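Afternoon naps: who's with me? (and who thinks I'm wrecking my nights)
Sleep & Rest board, 9 replies

marshwren_60
Okay, I have to gush for a minute. I've been taking a short nap every afternoon since November and I feel like a different person!

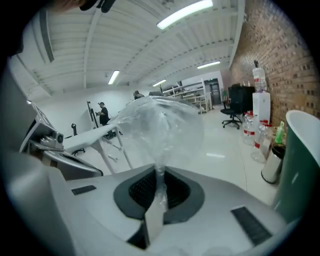

I lie down at 1:30, set a timer, and get up when it goes off, even if I'm in the middle of the best dream of my life. Before this I was dragging through the second half of every day, drinking coffee at 4 and then staring at the ceiling at midnight (gee, wonder why). Now the late coffee is gone and I'm out by 10:30 most nights. My sister thinks I've turned into our grandfather. I'm fine with that, he was a cheerful man.

Anyone else doing this? How long do you go for? I've tried everything from 10 minutes up to 60, and the long ones leave me feeling like wet cement.

tallgrass
Nap person for years here. 20 minutes, on the couch, never the bed. If I get under a blanket it's all over and I wake up at dinnertime not knowing what year it is.

Divya Pinto
Glad it's working for you, but I'd be careful telling everybody to try it. I had real insomnia for a long time, and the first thing the sleep clinic in Heltham had me do was drop the naps completely. I hated it. The first two weeks were awful and I cried in a grocery store over nothing. Then I started getting tired at bedtime like a normal human being. For people like me a nap just eats up the sleepiness I need at night.

marshwren_60
That's fair, and I should have said I never had true insomnia, just bad habits and a lot of coffee. How long before it got better?

Divya Pinto
Around the third week I noticed. I kept a log the whole time, 72 nights of it, and you can see it change from scribbles of "up at 2, up at 3:15, gave up" to mostly blank lines. Blank lines are beautiful.

oboe_dad
I don't buy that naps are bad for insomnia across the board. I sleep terribly and have for ages, and a 15 minute nap before picking up the kids is the only reason I'm safe to drive. Nights are exactly as bad with or without it. I've tested both.

Divya Pinto
How long did you go without, though? A couple of days won't tell you much.

oboe_dad
Four days. Okay, point taken. But I'm not driving on zero sleep to run an experiment.

Divya Pinto
No, please don't! Talk to your doctor about it first. Mine changed the plan around my work hours.

Renato Sarmiento
Shift worker chiming in, nights at the Valtness depot. Different world for us. I nap before I go in, 7 to 8:30 in the evening, and I love it so much I look forward to it all day. Blackout curtain, fan on high, phone in the kitchen. The guys who skip it are zombies by 3 am. So I think when you nap matters way more than whether you nap, and for day people I'd say keep it before 2 or so.

tallgrass
Seconding the fan. I can't even nap at a hotel now without one.

marshwren_60
Renato, phone in the kitchen is genius, stealing that today. I use mine as the timer and then "just check one thing" and there goes the nap. I have an old wind-up kitchen timer somewhere, it ticks like crazy but maybe I'd find that soothing?? Will report back. And oboe_dad, let us know what the doctor says!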